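The Tronen Mk. 4 Latdale is a heavy cargo walker derived from the Tronen Mk. 2 Travdale, modified for salvage work in low gravity and fitted with an enlarged winch assembly. It appears in the second half of the series Gape, generally at the edge of somebody else's battle. Pilots call it the Lat, or, when it has stalled, other things.

Overview

The Latdale was developed by Tronen after the loss of the orbital docks at Travdale Station left the colonial navy with a great many broken warships and very little equipment for picking them up. The Mk. 2 had been sold to the navy as a general-purpose walker, a phrase that in Gape usually means a machine with no weapons and a long brochure. Its arms were strong enough to drag a wreck but too short to get around one, and crews had taken to working in pairs with a cable strung between them. Two pairs were lost this way before the practice was banned, and several more afterward.

Tronen's answer was to lengthen the arms, move the cockpit from the chest to the back, and charge the navy for a new machine. Of the 40 units ordered, 4 had been delivered by the time of the Latdale Ridge campaign, from which the type takes its name. The official story is that the name honors the garrison there. The garrison's own view, given at some length in the ninth episode, is that Tronen had already painted the word on the hulls for a different reason and was glad of the coincidence.

Design

The frame is the Mk. 2's with a widened hip section and an extra pair of stabilizers at the heel. The stabilizers fold away for walking and are supposed to lock when the winch is under load. They are driven by the same hydraulic line as the cockpit hatch, so a pilot in the middle of a heavy lift can't get out. Tronen's manual lists this as a safety feature.

Both arms end in interchangeable tool heads. The standard fit is a clamp on the left and a cutter on the right, although most of the machines seen on screen carry two clamps, the cutters having been traded to the infantry for food. Joint armor is minimal. The elbow in particular is exposed on every side, and of the Latdales disabled in the series, all but one are disabled there.
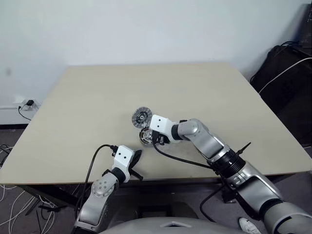
Jointed arm with a boxy white gripper over a tabletop.

Power comes from a reactor carried over without change from the Mk. 2, where it had been thought slightly too small. The Latdale can walk, lift or run its winch at full output. It can do any two of these for a short time with the heating turned off, and the image of a pilot in a blanket became something of a signature for the show.

Armament

None as built. A shoulder mount for a light cannon was drawn up and appears in the published design sheets, but the recoil would have tipped the machine over backward onto its own cockpit. Field crews got around the problem in their usual way, by throwing things. The winch hook, which can be swung on 300 meters of cable, accounts for the type's only confirmed kill, an enemy scout walker that had stopped to ask for directions.

Service history

The first Latdales reach the front in the episode covering the retreat from the ridge, where they are assigned to recover damaged walkers ahead of the enemy advance. They arrive late, having been unloaded at the wrong end of the valley, and spend most of the episode recovering one another. The sequence is played straight and is better than it sounds — the long silent shot of two machines hauling a third up the scree is often mentioned by viewers who remember nothing else about the campaign.

Later units serve aboard the salvage tender Travdale's Rest. One is cut down to its upper half and bolted to the ship's hull as a crane, a job at which it outperforms every complete example. Another is captured, repainted, and used against its former owners for a single episode, after which it is quietly returned.

By the final arc the navy has stopped ordering spares, and the surviving machines are shown in a farm district pulling stumps. The reactor is big enough for this.

Variants

Mk. 4 Latdale (Early Type): Identified by the round cockpit hatch. The hatch could be opened from outside by anyone with a wrench.

Mk. 4 Latdale (Late Type): Square hatch, revised heel stabilizers, and a second heater. Weighs more than the early type and is slower in every respect.

Mk. 4-T Trainer: Two-seat version with the instructor placed behind the student and facing the other way. It is seen only in a hangar background, under a tarp.

Mk. 6: Mentioned by a Tronen salesman in the last episode as solving all known problems. It has the same elbow.

Notes

The series never explains what became of the Mk. 3 or the Mk. 5. Printed guides give the Mk. 3 as a canceled naval type and leave the other out altogether.

The color of the clamps changes between yellow and orange in several episodes. The guides list both — yellow for machines under naval command, orange for those on loan — but the same unit is seen in both colors in a single conversation.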